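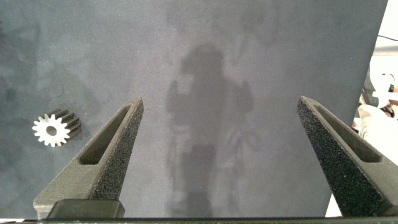

Mariann Fülöp wrote to us in December that she had tried three shops before ours, and every one of them told her to buy a whole new mixer when all she wanted was a gear.

Letters like hers are pretty much why Mimau exists! We're a small workshop in Skodoria, and we make and match replacement gears, mostly little spur gears, for kitchen machines, sewing machines, toys and whatever else comes in wrapped in a sock. Faraji Mfinanga started it seven years ago at one end of his dining table, and there are four of us now (the table came along too).

Send us the old part, broken teeth and all, and we'll measure the bore, the width and the teeth and write back with a price. Small orders are very welcome. The counter is open every day but Monday.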